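Bench notebook, March
Tower teardown, Tornus batch

Started a little after 9. Coffee first, then the next tower off the pallet. This entry is mostly me arguing with the checklist Illorach sent along with the batch, so skip to the end if you only want to know where the thing stands.

The checklist says a tower of this type should be stripped, checked and reassembled in 30 minutes. I don't believe it. I have done enough of them to know that you can get the side off and the memory out in a few minutes, and then the front panel eats whatever time you thought you had saved. Maybe 30 minutes works if every case is the same and no previous owner has been inside. I'd like to see the sheet those timings came from.

Second complaint. The list calls these "tool-free" because of the blue tabs. I'll grant that blue plastic makes it easy to see what you are meant to pull. Whether it moves when you pull it is a separate question. On the last tower I broke one drive tab by doing exactly what the diagram said. On the one before that the tab worked fine and the screws behind it didn't. I'm keeping the driver on the bench whatever the paper says.

Third, the memory. The claim is that most no-boot towers in the batch are fixed by reseating the modules. Could be. It could also be that people reseat the modules, blow out the dust, swap the coin cell and wiggle the main power plug all in one go, then write down "memory" because that was the first thing they touched. If we want to say anything about the cause we have to change one thing and try to boot, then change the next thing. It's slow and dull. I did it that way on four towers last week and I am not going to draw a conclusion from 4 towers, though I notice Illorach is happy to draw one from no numbers at all.

Order I am using now, for whoever picks this up:

Unplug, hold the power button in, lay the case on its side.
Side panel off. Look before touching. Write down anything missing or already loose.
Cooler off, then open the socket bracket and lift the processor. Processor goes in its own tray with the asset number on it. Asset number for this one is 1195.
Leave the bracket up while the socket is empty so the next person can see at a glance that there is nothing in it.
Check the socket with the lamp from two sides. A bent contact hides very well from straight above.
Memory last. Press the latches first. Do not rock the modules out by one end, I have seen the marks that leaves.
Drive cage stays in unless there is a reason to take it out. The wiring under it goes back worse every time.

About that wiring. The colored leads from the supply run right through the space you need for your hand, and the checklist's advice is to "dress cables neatly on reassembly." With what slack? I tried one of the Famora clips and it held until I closed the side, after which I heard it let go. Back to a plain tie.

Power supply: the Lương tester passes nearly everything I hook up to it, which makes me trust it less. It passed a supply that shut itself off in a tower under load the same afternoon. A tester that puts hardly any load on the rails can only tell you so much. For now my rule is that a pass means "not obviously dead" and the supply still gets 60 minutes running in the machine before I sign for it. I know that wrecks the timing. The timing was wrecked already.

Not settled: whether the boards with the finned chipset heatsink need fresh paste under it. The list says yes for every unit. I say leave it alone unless it comes loose in your fingers. Those clips are old, the board flexes when you push on them, and I have yet to see a reading that says the new paste did any good. If somebody has one, put it in this book with the before and after.

Where 1195 stands: processor out, socket bracket up, drive cage still in, supply still in. Supply not signed for. Front panel untouched, and I'm in no hurry.
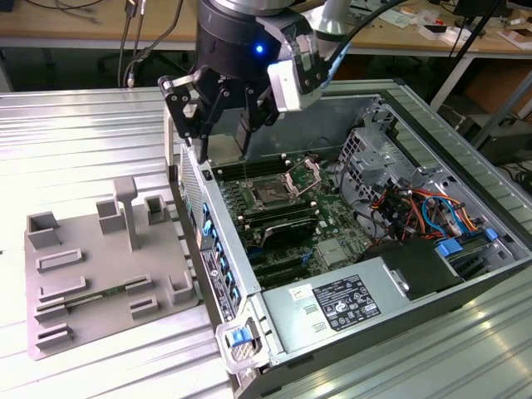
The Illorach sheet does have a source for the 30 minutes, it's on the back page in small type, and it was timed without the supply test. So you're both right, more or less. I'd still repaste the chipset on any board that has been sitting in storage for years, and I'll bring my readings over so you can pick holes in them.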